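Protokoll der Sitzung »Störung Greifzelle Simulation«
26. März 2019, Besprechungsraum Iltance

Anwesend: Su-chen Yuen (Leitung), Chun-hung Kwan, Nayara Bragança, Kam-wah Siu
Entschuldigt: niemand
Später dazu: Man-lok Hsieh (ab TOP 3, mit Kaffee nur für sich)
Protokoll: Kam-wah Siu

TOP 1: Protokoll der letzten Sitzung

Genehmigt. Nayara legt Wert auf die Feststellung, dass ihr Satz »Das kann eigentlich nicht passieren« sich auf die alte Version des Planers bezog. Wird hiermit nachgetragen. Der Satz selbst bleibt stehen.

TOP 2: Was passiert ist

Chun-hung berichtet. Der Nachtlauf im Projekt Selau war auf 2.000 Episoden angesetzt: Würfel greifen, anheben, ablegen, alles in der Simulation. Nach 300 Episoden hat der Arm begonnen, dort zuzugreifen, wo kein Würfel lag. Er hat dies mit großer Sorgfalt getan. Anfahrt, Absenken, Schließen, Anheben und Ablegen liefen sauber durch, und die Auswertung hat jede dieser Episoden als Erfolg verbucht.

Die Erfolgsprüfung schaut auf die Stellung der Finger und auf die Höhe des Greifers. Beides stimmte. Ob sich zwischen den Fingern etwas befindet, wird nicht abgefragt. Su-chen erkundigt sich, wer das so festgelegt hat. Im Änderungsverlauf steht eine Sammelkennung aus dem August. Die Diskussion darüber wird auf Wunsch mehrerer Anwesender nicht protokolliert.

Die Ursache für die fehlenden Würfel ist gefunden: Beim Zurücksetzen der Szene wird der Würfel seit dem letzten Update mit einer Höhe angelegt, die unterhalb der Tischplatte liegen kann. Er fällt dann einfach weiter. Chun-hung hat nachgerechnet, wo sich der erste davon inzwischen befinden müsste, die Zahl wird dem Protokoll nicht beigefügt.

TOP 3: Sichtung der Handkamera

Man-lok hat aus dem fraglichen Abschnitt Bilder der Handkamera gezogen. Der Tisch ist auf dem besprochenen Bild leer bis auf Schatten, rechts steht der Greifer mit dem orangen Fingerpolster. Einen Würfel findet auch Nayara nicht, die länger gesucht hat als alle anderen.

Man-lok vertritt die Ansicht, dass die Schatten einen Teil des Problems ausmachen. Sie liegen übereinander, haben weiche Kanten und stufen sich von fast weiß bis mittelgrau ab. Der Objekterkenner ist auf hellem Untergrund ohnehin nervös und hat in mehreren Episoden ein »Objekt« mit ordentlicher Konfidenz gemeldet. Der Planer hat ihm geglaubt. Chun-hung hält dagegen, dass ein Erkenner, der Schatten greifen lässt, auch bei vorhandenem Würfel irgendwann den Schatten nimmt – dann sei das Zurücksetzen nur der Anlass gewesen. Beide Punkte werden getrennt verfolgt, siehe TOP 6.
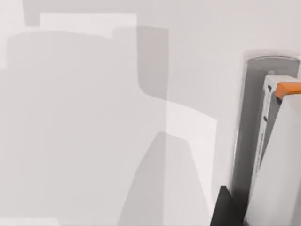
TOP 4: Folgen für den echten Arm

Su-chen fragt, ob die Daten schon irgendwo verwendet wurden. Längeres Schweigen. Nayara: Ja, die ersten 1.000 Episoden sind in den Trainingsstand eingegangen, der auf dem Arm in der Halle Aryee läuft. Dort gab es bisher keine Auffälligkeit. Allerdings benutzt die Halle dieselbe Erfolgsprüfung, weshalb das Ausbleiben von Auffälligkeiten wenig beruhigt.

Kam-wah weist darauf hin, dass Leerbewegungen am echten Gerät eine Sicherheitsfrage sind. Ein Greifer, der an einer unerwarteten Stelle absenkt, unterscheidet nicht zwischen Schatten auf der Platte und Schatten einer Hand. Dem widerspricht niemand.

Beschluss: Der Arm in der Halle wird auf den Stand vor dem Update zurückgesetzt und läuft bis zur Freigabe nur mit geschlossener Schutztür. Der Zettel an der Tür (»Bitte zu, danke«) wird durch einen Zettel ohne »Bitte« ersetzt. Die Verriegelung wird zusätzlich geprüft.

TOP 5: Mitteilung an Ternbridge

Ternbridge hat den Zwischenbericht mit der hervorragenden Erfolgsquote bereits erhalten und sich sehr gefreut. Su-chen übernimmt das Telefonat. Der Vorschlag, von einer »objektunabhängigen Greifstrategie« zu sprechen, wird abgelehnt, bei einer Enthaltung.

TOP 6: Aufgaben

Chun-hung: Höhe beim Zurücksetzen korrigieren, Abbruch einbauen, falls der Würfel unter der Tischplatte liegt.
Nayara: Erfolgsprüfung um die Lage des Objekts erweitern, alle betroffenen Episoden sperren.
Man-lok: 4 Beleuchtungsvarianten mit leerem Tisch rechnen und die Fehlmeldungen des Erkenners auswerten.
Kam-wah: Schutztür, Verriegelung, Zettel.
Su-chen: Ternbridge.

TOP 7: Verschiedenes

Nachtläufe werden künftig morgens von einem Menschen stichprobenweise angesehen. Freiwillige haben sich nicht gemeldet, Man-lok beginnt.

Die Kaffeekasse wird vertagt.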